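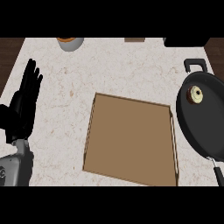

Page last changed: Friday, 16:40 (A. Sani)

Drulileo — progress note, August

Bello, quick one before I lose the connection up here.

Dome motor fixed. Lost 12 nights to it and to cloud, mostly cloud. Mount is tracking properly again and the guide camera holds a star for a full exposure without us babysitting it.

Variable star survey: 70 fields done out of the list you approved. Light curves look clean down to the faint end, a bit noisy near the full moon as expected. Two of the stars have periods that don't match the old catalogue — I want another month on both before we say anything in writing. Edet is redoing the comparison stars for the southern strip, the first lot were too red.

Software. The Flikance pipeline now does flats and darks by itself overnight. Still falls over if a frame is missing its time stamp. Fix is half writen, should be in next week.

Money: 4000 left in the equipment line. Would like to put it towards the new filter wheel, quote from Balis attached to the last email. Need a yes or no from you before they close for the holidays. Travel line not touched.

Not done: the public viewing night, and the section on sky brightness. Both moved to autumn. The brightness meter is reading low and wants recalibrating frist.

Next note when the southern strip is finished.

Abimbola Sani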